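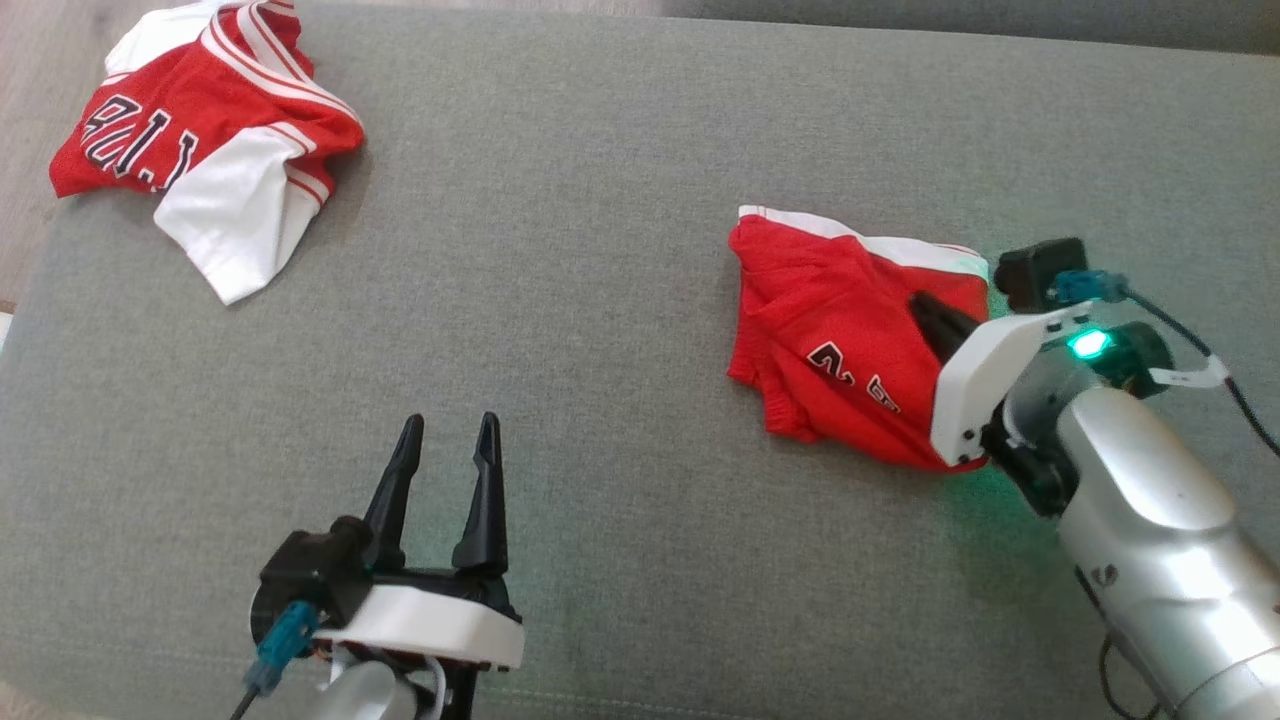 Re: Washing and storing the club shirts between seasons

List: Clarthorpe Town Supporters and Juniors, general list
Date: August 23, 2026
Subject: Re: Washing and storing the club shirts between seasons

On the earlier message in this thread:

> We have been handed the juniors' kit from last season and I'd like to know
> how other teams look after theirs. Ours is the red home shirt with the
> heat-pressed numbers. Several numbers have started to lift at the corners
> and a few of the white parts have gone pink. One shirt smells of damp even
> after two washes.
>
> Questions:
> What temperature do you wash at?
> Does anyone iron them?
> Is it worth paying for new numbers, or do we buy new shirts?
> Where do you keep them over the summer? Ours were in a plastic crate in
> a garage from March on and I think that was a mistake.
>
> We have 22 shirts and the first home game is coming up, so quick answers
> would help.

I did the wash for the under-12s for four seasons and now keep the kit list for three of the teams. Answers below in your order, with a few extra things at the end.

Temperature

Cold, or 85 F at the most. The shirts are polyester and don't need hot water to get clean. Hot water is what softens the glue behind the numbers, and it also helps loose red dye move into the white. Turn every shirt inside out before it goes in. Don't mix shirts and socks, as the socks carry most of the grit and the grit scuffs the numbers.

I run two loads for a full squad. The drum should be a little over half full. If you pack it tight the mud just moves from one shirt to another.

Use a plain liquid detergent, and less than the cap says. No fabric softener at all. It leaves a coating on sports fabric that holds sweat, and I'd bet that is where your damp smell is coming from. For the bad shirt, soak it for an hour in a bucket of cold water with a cup of white vinegar, then wash it by itself without detergent. If it still smells, do it once more. I have only lost one shirt to smell and that one had been in a car trunk for most of a summer.

Pink on the white parts

This comes from leaving shirts wet in a bag. The dye doesn't need a wash to move, it only needs two wet surfaces pressed together overnight. The usual route is game on Saturday, bag in the hall, wash on Monday night. If whoever has the bag can't wash the same day, the shirts should be taken out and hung over something until they can.

For shirts that are already pink, use an oxygen-type stain remover, the kind that is marked safe for colors. Soak in cool water for up to four hours and check every hour. Never use chlorine bleach. It turns the white polyester yellow and takes the red out in spots. You will get most of the pink out if it is recent. If it has been through a dryer it is probably there for good.

Color catcher sheets do help a bit on new shirts. After five or six washes I stopped bothering with them.

Drying

Hang them, out of direct sun if you can. Our old away shirts faded across the shoulders in one season on an outdoor line. Hang from the bottom hem so the clips don't mark the collar. They dry in a few hours indoors. The dryer, even on low, is the fastest way to lift a number.

Ironing

We don't. If a shirt is badly creased, hang it in the bathroom while somebody showers. If you have a number lifting at the corner and want to try fixing it, lay the shirt flat on a hard surface, put a sheet of baking parchment over the number, and press with a dry iron on a low to medium setting for ten seconds. Press straight down, don't slide it. Let it cool fully before you touch the parchment. It works on maybe half of them, and not at all if there is dirt on the glue. Clean the back of the lifted corner with a little rubbing alcohol first and let it dry.

New numbers or new shirts

We had this out two seasons ago. The quote from Ornine for replacing the numbers on one full set was $184, including taking the old ones off. A new set from Fisora at the time was a little over $400, before the crest. So if the fabric is sound, get the numbers done. If there are pulls and holes and the collars are gone, put the money toward new shirts.

Two points on Ornine. They want the shirts washed without softener before you bring them in, and they will send back any that feel coated. They also need two weeks in August, when every team in the county is asking for the same thing. If your first game is close, call them tomorrow.

If it is only three or four shirts, ask whether they will sell you loose numbers. They have done that for us. You do need to match the font, and the font changed when the club changed suppliers, so take an old shirt along.

Storage

You are right about the crate. A sealed plastic crate is fine if the shirts are bone dry and the crate is indoors. A garage gets hot in the day and cold at night and whatever moisture is in there ends up on the fabric. Heat is bad for the numbers as well. When they are stacked face to face in a warm place, they stick to each other, and you pull off the surface getting them apart.

What we do now: shirts are folded with the number on the inside and a sheet of plain tissue laid across it, then stacked by size in a cardboard box with the lid loose. The box goes on a closet shelf in a house. No cedar blocks or mothballs, moths don't eat polyester and the smell stays for weeks. Don't use newspaper in place of the tissue. The ink comes off on the white.

Hanging them all summer is fine too if you have the rail space. Most people don't.

Keeping track of the shirts

You didn't ask about this but it matters more than the washing. When I took over the list there were supposed to be 71 shirts across the three teams, and it took until October to find them all. Some were in bedrooms, some had gone to younger brothers, and a few had been handed in to the wrong team.

The list has these columns and nothing else:

Number
Size
Home or away
Who has it
Date out
Date back
Condition (good, worn, needs number, retire)

I write the number and team inside the collar with a laundry marker. It needs doing again once a season. Iron-on name labels came off in the wash and I gave up on them.

Shirts stay with the team bag during the season and don't go home with players. Some parents don't like that and offer to wash their own. We tried it. They came back in all shades of red, and two of them had been ironed straight across the number.

Old shirts

Anything marked "retire" goes in a separate bag and is offered to families at the end-of-season picnic. What's left over gets used for training bibs, with the numbers left on. Please don't throw out the old Tichý shirts if you come across any. They are the ones with the thicker collar and stitched numbers, and people ask for them. I have a buyer waiting for a men's medium, if one turns up.

For this week, if I were short of time, I would do it in this order. Check all 22 for lifting numbers and set those aside. Wash the rest cold, inside out, no softener. Do the vinegar soak on the bad one. Try the parchment and iron on the set-aside shirts, and take the failures to Ornine in one trip.

I have a spare roll of tissue and half a tub of the stain remover you can have. I'm at the field Tuesday evening from six, by the equipment shed. I can also bring a blank copy of the list if you want it on paper, otherwise reply here and I'll send the spreadsheet.

Kit list, under-12s to under-14s
Clarthorpe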